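Caixas de sobra e o que cabe nelas

Publicado em 25 de maio de 2023

Passei a última semana a arrumar o quarto por partes. Primeiro as gavetas, depois a estante, e por fim aquela zona entre a cama e a parede onde vai parar tudo o que não tem sítio. Saíram de lá dois sacos para deitar fora e um monte de coisas pequenas que não são lixo mas também não pertencem a lado nenhum.

Já tentei resolver isto com organizadores comprados. Em julho do ano passado encomendei um conjunto de divisórias da Trevar, mediam mais do que a gaveta e acabaram na despensa, com as especiarias. Desta vez não comprei nada. Fui buscar as caixas de cartão que guardo em cima do armário – são cerca de 20, quase todas de prendas ou de encomendas – e escolhi as que ainda tinham os cantos direitos.
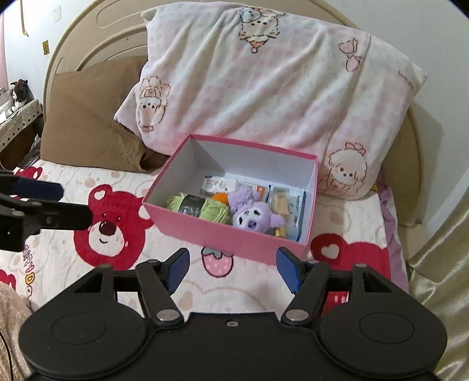 As coisas pequenas dão mais trabalho do que a roupa. A roupa dobra-se e empilha-se, mas um frasco, uma carteira de comprimidos ou uma embalagem aberta não se empilham com nada. Fiz a triagem em cima da cama, encostada à almofada das bolinhas, e a caixa cor-de-rosa ficou para a mistura. O novelo verde-claro foi para o lado esquerdo, com o peluche lilás logo ao pé, e os pacotes pequenos ficaram encostados ao fundo. Sem tampa vejo logo o que lá está, e é assim que vai ficar na prateleira.

O novelo é para um gorro que comecei no inverno. O modelo vem de um caderno antigo da Firnden e pede 200 gramas de fio, o que me parece exagerado para um gorro, mas comprei o que lá dizia. Vou na carreira 33 e enganei-me algures antes disso, por isso é provável que desmanche uma parte.

Falta-me tratar dos cabos e dos carregadores. Tenho uma caixa mais comprida, onde vieram umas sapatilhas, e estou a pensar fazer separadores com tiras de cartão. Se resultar, ponho aqui as medidas. Os postais e os papéis ficam para depois, tenho sete envelopes cheios e ainda não abri nenhum.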